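The Kitchen Table Forum > Crockery, Pans and Other Quarrels

Thread: Cream bowl, brown triangle, and where the bits go

Page 1 of 1

plinth_and_pelmet
Joined May 2019
Posts: 400

I have been told by my household that I own too many small dishes, and I've agreed to get the dry nibbly stuff down to two pieces of crockery. One deep bowl, cream. One little brown dish in the shape of a triangle that has had all its corners talked out of it. Everything else is in a box in the hall, sulking.

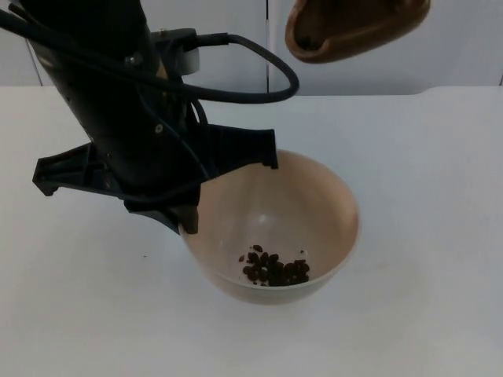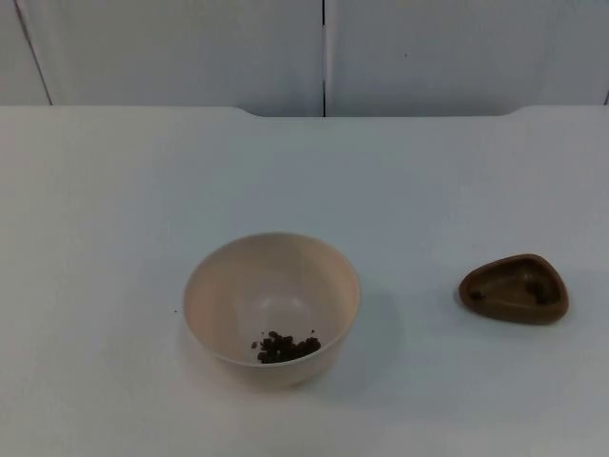

My question is which one should do which job. At the moment the bowl is for whatever is being eaten and the triangle is for whatever has been rejected, spat out, peeled off or found under the sofa. My other half thinks this is the wrong way round and that a bowl that size is wasted on a spoonful of anything. We have been discussing it since the soup.

Views, please. I'm aware there are wars on.

gravyboat_gary

Is that cat food?

plinth_and_pelmet

It's small, brown and dry. I have taken the view that this covers everything from muesli to gravel and the crockery question is the same for all of them.

gravyboat_gary

It isn't the same at all. If it's for a cat, the deep bowl is out. Mine won't put her face in anything with sides. She hooks the biscuits out with a paw and eats them off the lino, and I spend my evenings treading on them. Shallow dish for the cat, deep bowl for you, everyone's happy.

Tuulikki Juntunen

I would disagree with Gary, with affection. We had a cat who ate from a deep mixing bowl for years and complained only about the contents. Whether they mind is down to the cat.

For people, though, deep is right. A heap of small dry things wants walls. In a flat dish they travel. I can see one has already made a run for it on the left of your bowl in the second photo, and that is WITH walls.

plinth_and_pelmet

I'd hoped the crumb would go unremarked.

Tuulikki Juntunen

On a white table? You are among the wrong people.

mrs_overspill

White tables are a young person's mistake. We had one from Camard, lovely thing, looked like the inside of a fridge. I wiped it after breakfast, after elevenses, after somebody looked at it. Sold it to my nephew, who eats over the sink and so has had no trouble with it.

As to the bowl, I'm with the other half. A bowl that deep is for soup, or cereal, or a quantity of crisps you don't want witnessed. Putting a pinch of something at the bottom just makes it look as though you've been burgled.

sidney_spoons

Strongly against this. An ample bowl with a modest portion is good manners. You can get your hand in. Has nobody else had a hand stuck in a ramekin? It was olives, it was at a christening, I'd rather not go on.

mrs_overspill

Please go on.

sidney_spoons

No.

Muammer Karakaya

May I raise the brown dish, which has been neglected. I've a set of three very like it, bought from the Gonico seconds shop, and I've found them useless for anything wet. The sides on mine are thick and the middle is small, so they hold far less than you'd think. Two tablespoons of soy sauce and you're at the brim. For olive stones, teabags, rings while you do the pastry, they're excellent. So I think plinth has it right. Reject dish.

gravyboat_gary

Teabags in a triangle is asking for it. The teabag is round or square. It will hang over the edge and drip.

Muammer Karakaya

There are pyramid teabags, Gary.

gravyboat_gary

I walked into that.

plinth_and_pelmet

Can I ask about stacking, while you're all here and in this mood. The bowl will be going on a shelf with 210 mm of clearance, and I want the triangle to live inside it. My other half says you don't keep things in things. This from someone with a drawer containing a box containing a smaller box of keys that open nothing.

Tuulikki Juntunen

Keep it inside, but put a folded bit of kitchen roll between them. Hard glazed things rub against each other every time the cupboard door shuts, and after a year you have a grey ring at the bottom that will not come out for love or bicarb. Ask me about my Pappas bowls. I had six. I have six grey ones.

sidney_spoons

Grey ring comes off with a cream cleaner and a soft cloth. It's metal marks from cutlery most of the time, not wear.

Tuulikki Juntunen

Sidney, I have done the cream cleaner. I have done it until my wrist clicked.

sidney_spoons

Then you weren't using a soft enough cloth.

mrs_overspill

Lads.

Usonon_fan_72

New here, hello. Surely the answer is to put the dry bits in a jar with a lid and pour out what you want? I use the big Usonon clip-top one. Nothing escapes, nothing goes soft, and you don't need a bowl or a triangle.

plinth_and_pelmet

Welcome. And what do you pour them into?

Usonon_fan_72

My hand.

mrs_overspill

I like this one.

Muammer Karakaya

A jar is storage and a bowl is serving. I don't think we can let the two be mixed up on page one. Things do go soft in an open bowl, I'll give the newcomer that. In my kitchen anything crunchy left out overnight has the bite of a wet beermat by morning. So: jar in the cupboard, a small amount in the bowl, the triangle beside it for debris. Everything back or in the bin before bed.

gravyboat_gary

And if it's a cat?

Muammer Karakaya

Then the cat will decide, and you'll get the triangle whatever you wanted.

plinth_and_pelmet

Right, I've read the above aloud at home. The position this evening is that the bowl stays as the eating bowl, on condition that I stop calling the other one "the tribunal". Kitchen roll has gone in between. The box in the hall is to go to the charity shop, apart from a blue egg cup which has been granted leave to appeal.

The cream cleaner matter I leave to Sidney and Tuulikki.

Tuulikki Juntunen

Microfibre, Sidney. It was microfibre.

sidney_spoons

Old vest. It has to be an old vest.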